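Search notes Search

Slide 4 – Giltura two-arm cell, as offered

Base package: two arms, extrusion rails, two grippers. List price 3,969. Waderbridge quotes 2,106 for the second cell on the same order. Grocery bagging is the task to judge it on – soft fruit, thin plastic.

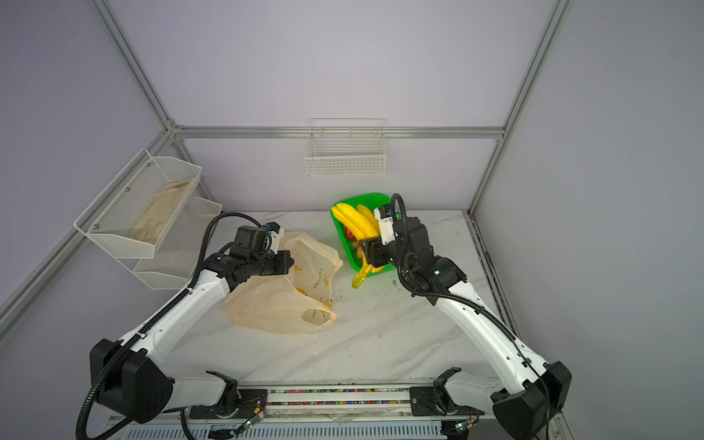 Imani Szabo asked whether the service plan covers gripper wear, and at what cycle count. Answer: yes, up to 2,000 cycles, then per part.

Go to slide 5, Mollstead terms.

Recent notes
Umali controller review
Spare parts, May

Contact – Back to top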